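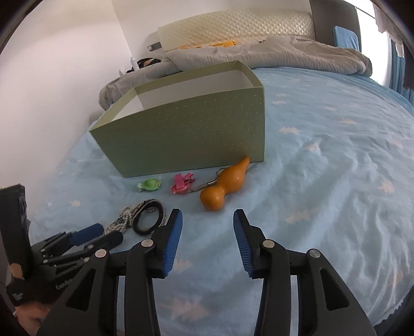

하늘색 침대보 위에 놓인 올리브색 상자와 주황색 조롱박 모양의 물건

스카켈(Skarkell) 단기 숙박 임대 조례안: 자주 묻는 질문

스카켈 시의회가 준비하고 있는 단기 숙박 임대 조례안에 대하여 한국어를 쓰는 주민들이 보내 주신 질문을 모았습니다. 글은 주민 안내 모임의 이르판 룸반토빙(Irfan Lumbantobing)이 썼습니다. 법률 상담은 아니므로, 본인의 계약이나 세금 문제는 전문가에게 따로 물어보시기 바랍니다.

이 조례안은 무엇에 관한 것입니까?

집 전체 또는 방 하나를 여행자에게 짧은 기간 동안 돈을 받고 빌려주는 일에 관한 규칙입니다. 지금은 시에 신고하지 않아도 빌려줄 수 있습니다. 조례안이 통과되면 집주인은 먼저 등록을 해야 하고, 등록 번호를 모든 광고에 적어야 합니다. 호텔과 정식 여관은 이미 다른 규칙을 따르고 있어서 대상이 아닙니다.

제가 사는 집에서 방 하나만 빌려줍니다. 저도 등록해야 합니까?

네, 등록은 필요합니다. 다만 집주인이 같은 집에 살고 있으면 등록비를 내지 않습니다. 연간 숙박 일수의 제한도 적용되지 않습니다. 친척이나 친구가 돈을 내지 않고 머무는 경우에는 아무것도 하실 필요가 없습니다.

집 전체를 빌려주면 등록비가 얼마입니까?

조례안에는 1250달러로 적혀 있습니다. 한 번 등록하면 2년 동안 유효합니다. 이 금액이 너무 높다는 의견이 많이 나왔고, 시의원 카믈레시 바시슈트(Kamlesh Vashisht)는 집의 크기에 따라 금액을 다르게 정하자는 수정안을 냈습니다. 수정안은 아직 표결하지 않았습니다.

세입자도 신청할 수 있습니까?

집주인의 서면 동의가 있으면 가능합니다. 전화나 말로 한 동의는 인정되지 않습니다. 동의서에는 정해진 양식이 없지만 주소, 날짜, 두 사람의 서명이 꼭 들어가야 합니다. 공동 주택은 관리 규약에서 단기 임대를 금지하는 곳도 있으니 규약을 먼저 읽어 보십시오.

시소디아 거리는 왜 따로 취급합니까?

시소디아(Sisodia) 거리와 그 뒤쪽 골목은 조례안에서 ‘주거 보호 구역’으로 표시되어 있습니다. 이 구역에서는 집 전체를 빌려주는 신규 등록을 받지 않을 계획입니다. 이미 운영하는 집은 기존 예약을 마칠 수 있습니다. 그 다음에 어떻게 되는지는 조례안의 문장이 분명하지 않아서 저희도 시에 질문을 보냈습니다. 답을 받으면 이 페이지를 고치겠습니다.

밤에 손님들이 시끄러우면 누구에게 연락합니까?

위험한 상황이면 바로 경찰에 연락하십시오. 소음 문제라면 시의 소음 신고 전화를 이용하시면 됩니다. 새 규칙에서는 등록한 집마다 밤에도 전화를 받을 수 있는 담당자를 한 명 정해야 하고, 그 사람의 전화번호를 이웃집에 서면으로 알려야 합니다. 담당자가 반복해서 전화를 받지 않으면 등록이 정지될 수 있습니다.

의견을 보낸 사람은 얼마나 됩니까?

서면 의견은 모두 3946건이 접수되었습니다. 찬성과 반대의 비율은 아직 발표되지 않았습니다. 같은 문장을 복사해서 여러 사람이 보낸 의견도 각각 한 건으로 계산했다고 합니다.

서면 의견 기간이 끝났습니다. 아직 말할 기회가 있습니까?

있습니다. 12월에 공청회가 열립니다. 장소는 소테르(Soter) 회관 2층이고, 시작 시간은 오후 7시입니다. 방청은 신청 없이 할 수 있지만, 발언을 하려면 시의회 사무국에 미리 이름을 올려야 합니다. 서면 의견을 내지 않은 사람도 발언을 신청할 수 있습니다.

영어로 말하는 것이 어렵습니다. 한국어로 발언해도 됩니까?

됩니다. 발언을 신청할 때 통역이 필요하다고 적어 주십시오. 가족이나 친구가 옆에서 통역하는 것도 허락됩니다. 원고를 미리 제출하시면 통역하는 분에게 큰 도움이 됩니다. 통역 시간은 발언 시간에 포함되지 않습니다.

회관까지 버스가 있습니까?

시카르(Sikar) 광장에서 내려서 도서관 쪽으로 조금 걸어오시면 됩니다. 회관 주차장은 작아서 일찍 가득 찹니다. 휠체어를 쓰시는 분은 옆문으로 들어오시면 승강기가 있습니다.

등록하지 않고 계속 빌려주면 어떻게 됩니까?

처음에는 서면 경고를 받습니다. 경고를 받은 후에도 계속하면 벌금이 있습니다. 벌금의 액수는 조례안 본문에 없고 별도의 표로 정한다고 되어 있는데, 이 표는 아직 공개되지 않았습니다.

언제부터 시행됩니까?

날짜는 정해지지 않았습니다. 공청회가 끝나면 담당 직원이 보고서를 쓰고, 시의회가 그 보고서를 읽은 후에 표결합니다. 통과되더라도 준비 기간을 둔다고 합니다. 그러므로 지금 받아 놓은 예약을 급하게 취소하실 필요는 없습니다.

조례안의 한국어 번역이 있습니까?

시에서 만든 공식 번역은 없습니다. 저희 모임에서 요약본을 만들고 있습니다. 영어 원문과 요약본의 내용이 다르면 영어 원문을 따르셔야 합니다. 한국어 표현에 틀린 곳이 있으면 알려 주십시오. 고치겠습니다.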